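Chapter 7
Floors and Floor Coverings

A floor takes more wear than any other surface in a building, and it is usually the last one people think about when they plan a room.

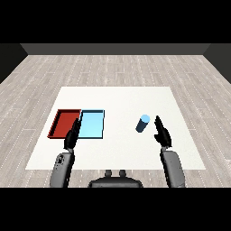
It carries the weight of furniture and people, it affects how warm a room feels, and it changes how sound travels. A poor choice is also hard to undo. Walls can be repainted in a weekend, but replacing a floor means emptying the room, removing the baseboards and often trimming the doors.

This chapter covers the three layers found under most indoor floors: the joists or slab, the subfloor, and the finished surface. Chapter 6 dealt with joists and slabs, so they are reviewed only briefly in Section 7.1. Most of our attention goes to the finished surface and to the way it is fastened down.

Wood needs special care because it moves. Boards take in moisture from the air and swell across their width, then shrink again when the air dries out. They change very little along their length. An installer who forgets this and sets the boards tight against the wall may come back to find them buckled. A gap left around the edge of the room, hidden later by the baseboard, gives the wood space to move.

Case study: the Girnus house

Gualtiero Mancuso was hired to lay a solid oak floor in a house of 1083 square feet. The owner, Efe Uzor, wanted the job finished in January, while the heat was running. Mancuso stored the boards indoors and checked their moisture content each morning before he agreed to start. He then laid 712 square feet of oak and used tile in the kitchen, bathroom and entry – the rooms where water was most likely to reach the floor. We will return to his notes in Section 7.4, where you will work out the order of boards and the allowance for waste.

Before you begin

You should be able to find the area of a room with an irregular shape and read a simple floor plan. If you are unsure of either, review the exercises at the end of Chapter 2.

Key terms: subfloor, underlayment, expansion gap, tongue and groove, floating floor, acclimation

7.1 What Lies Under the Floor

A subfloor is the flat layer fastened to the joists. It ties them together and gives the finished floor something solid to rest on.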